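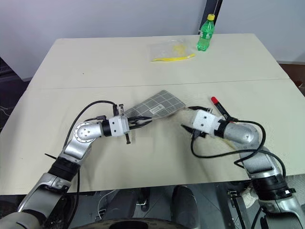 Abb. 6: Kariertes Textil, zusammengelegt, Etikett oben

6 Wäsche vorbereiten und trocknen

Das Kapitel gilt für alle Wärmepumpentrockner der Baureihe Jallside Flosa. Aufstellung und elektrischer Anschluss müssen abgeschlossen sein. Nach einem Transport im Liegen muss das Gerät vor dem ersten Einschalten über Nacht aufrecht stehen, damit sich das Öl im Kältekreislauf wieder sammelt.

6.1 Wäsche sortieren

1. Pflegeetikett jedes Wäschestücks lesen. Entscheidend ist das Quadrat mit dem Kreis. Ist das Symbol durchgestrichen, darf das Stück nicht in den Trockner.
2. Nach Gewebeart sortieren: Baumwolle und Leinen, Mischgewebe, Synthetik.
3. Innerhalb der Gewebeart nach Dicke sortieren. Frotteehandtücher und dünne Geschirrtücher trocknen unterschiedlich schnell.
4. Taschen leeren. Feuerzeuge, Münzen, Papiertaschentücher und Schrauben entfernen.
5. Reißverschlüsse schließen, Haken und Ösen zusammenhaken, lose Gürtel und Schürzenbänder zusammenbinden.
6. Bett- und Kissenbezüge zuknöpfen. In offenen Bezügen sammeln sich kleine Teile und bleiben dort feucht.

Ein Punkt im Kreis steht für schonendes Trocknen bei niedriger Temperatur, zwei Punkte stehen für normales Trocknen. Enthält eine Beladung Stücke mit beiden Symbolen, richtet sich das Programm nach dem empfindlicheren Stück. Fehlt das Etikett oder ist es ausgewaschen, das Programm Fein wählen und die Wäsche vor Programmende kontrollieren.

Hinweis: Neue, stark gefärbte Textilien nicht zusammen mit hellen Stücken trocknen. Feuchte Wäsche kann auch in der Trommel noch abfärben.

VORSICHT
Brandgefahr. Textilien, die mit Speiseöl, Lösungsmittel, Wachs, Haarspray oder Nagellackentferner in Berührung gekommen sind, können sich im Gerät selbst entzünden. Solche Stücke zuerst mit heißem Wasser und reichlich Waschmittel waschen. Im Zweifel an der Luft trocknen.

Nicht für den Trockner geeignet:
Schaumgummi, Latex und gummierte Gewebe
Wolle und Seide (Ausnahme: Programm Wolle, siehe 6.4)
Kissen mit Schaumstofffüllung
Gardinen mit eingenähten Bleibändern
Ungewaschene Textilien

6.2 Trommel beladen

Die Flosa nimmt bis zu 7 kg Trockenwäsche auf. Die Angabe gilt für Baumwolle. Bei Mischgewebe und Synthetik die Trommel höchstens zur Hälfte füllen.

1. Wäsche in der Waschmaschine gründlich schleudern. Je höher die Schleuderdrehzahl, desto kürzer das Trocknen und desto geringer der Stromverbrauch.
2. Tür des Trockners ganz öffnen.
3. Prüfen, ob die Trommel leer ist. Einzelne Socken haften gern oben an der Trommelwand.
4. Wäschestücke auseinanderfalten, aufschütteln und einzeln einlegen. Zusammengelegte oder verdrehte Stücke trocknen innen nicht durch.
5. Große und kleine Teile mischen.
6. Tür zudrücken, bis sie hörbar einrastet. Es darf kein Stoff zwischen Tür und Dichtung eingeklemmt sein.

ACHTUNG
Eine überfüllte Trommel führt zu starker Knitterbildung und ungleichmäßiger Restfeuchte. Die Feuchtesensoren liegen unterhalb der Türöffnung und müssen während des Laufs von der Wäsche berührt werden. Bei sehr kleinen Beladungen, etwa einem einzelnen T-Shirt, kann das Gerät zu früh abschalten. In diesem Fall ein Zeitprogramm verwenden.

6.3 Programm starten

1. Netzstecker einstecken und die Taste Ein/Aus drücken. Die Anzeige leuchtet auf.
2. Programmwähler auf das gewünschte Programm drehen.
3. Mit der Taste Trockenstufe zwischen Bügelfeucht, Schranktrocken und Extratrocken wählen. Werkseitig ist Schranktrocken eingestellt.
4. Falls gewünscht, Zusatzfunktion Knitterschutz oder Leise zuschalten.
5. Taste Start/Pause drücken. Die voraussichtliche Restzeit erscheint in der Anzeige.

Die Restzeit wird in den ersten Minuten neu berechnet und kann sprunghaft steigen oder fallen. Im Programm Baumwolle Schranktrocken zeigt das Gerät beim Start 123 Minuten an. Die tatsächliche Dauer hängt von der Restfeuchte, der Wäschemenge und der Raumtemperatur ab.

Zum Nachlegen die Taste Start/Pause drücken, den Stillstand der Trommel abwarten und erst dann die Tür öffnen. Nach dem Schließen erneut Start/Pause drücken. Wird die Tür ohne Pause geöffnet, stoppt der Antrieb ebenfalls, die gewählten Zusatzfunktionen gehen jedoch verloren.

Hinweis: Startvorwahl und Leise lassen sich kombinieren. Die Startvorwahl vor der Taste Start/Pause einstellen. Nachträglich ist das nur über einen Programmabbruch möglich.

6.4 Programmübersicht

Baumwolle: Handtücher, Bettwäsche, Unterwäsche, Arbeitskleidung
Pflegeleicht: Hemden, Blusen und Tischwäsche aus Mischgewebe
Fein: Synthetik, bedruckte Textilien, Stücke mit einem Punkt im Pflegesymbol
Wolle: Auflockern von bereits luftgetrockneten Wollsachen, kein vollständiges Trocknen
Sport: Funktionskleidung ohne Membran
Zeit warm: Nachtrocknen einzelner Stücke
Zeit kalt: Auslüften ohne Heizen

Im Programm Baumwolle ist die Trockenstufe Extratrocken nur für mehrlagige Stücke wie Bademäntel vorgesehen. Dünne Baumwolle kann dabei einlaufen.

6.5 Nach dem Programmende

Am Programmende ertönt ein Signal, und in der Anzeige erscheint Ende. Ist Knitterschutz aktiv, dreht sich die Trommel in Abständen weiter. Die Wäsche kann jederzeit entnommen werden.

1. Tür öffnen und die Wäsche vollständig entnehmen.
2. Pflegeleichte Stücke sofort aufhängen oder auf einer glatten Fläche zusammenlegen.
3. Flusensieb aus der Türöffnung ziehen, aufklappen und die Flusen mit der Hand oder einer weichen Bürste abnehmen.
4. Sieb zuklappen und bis zum Anschlag einschieben.
5. Kondenswasserbehälter oben links herausziehen, ausleeren und wieder einsetzen. Er muss spürbar einrasten.
6. Gerät ausschalten und die Tür angelehnt lassen.

VORSICHT
Metallknöpfe und Reißverschlüsse können unmittelbar nach dem Trocknen heiß sein. Das Programm möglichst nicht vor der Abkühlphase abbrechen. Muss es dennoch unterbrochen werden, die Wäsche sofort entnehmen und ausbreiten, damit die Wärme entweichen kann.

Kondenswasser nicht trinken und nicht an Tiere geben. Es enthält feine Flusen.

6.6 Wäsche ist noch feucht

Fühlt sich warme Wäsche feuchter an, als sie ist, einige Stücke ausbreiten und abkühlen lassen. Sind sie danach noch feucht, der Reihe nach prüfen:

Flusensieb verstopft: unter fließendem Wasser reinigen und vollständig trocknen lassen.
Sensoren verkalkt oder mit Weichspülerresten belegt: mit einem feuchten Tuch und etwas Essig abwischen.
Trockenstufe zu niedrig: nächsthöhere Stufe wählen.
Lüftungsgitter an der Gerätefront verdeckt: Gegenstände und Vorleger entfernen.
Raum zu kalt oder schlecht belüftet: Tür oder Fenster öffnen.

Kommt die Meldung Filter auch nach dem Reinigen wieder, den Sockelfilter hinter der unteren Klappe herausnehmen und ausspülen. Dabei können bis in den Sockel gelaufene Wasserreste austreten. Ein Tuch unterlegen. Spätestens nach 200 Trockengängen fordert das Gerät von selbst zu dieser Reinigung auf.

Ersatzfilter und Türdichtungen sind unter der Teilebezeichnung Jedach beim Kundendienst Andreadis erhältlich. Bei der Bestellung die Gerätenummer vom Typenschild auf der Türinnenseite angeben.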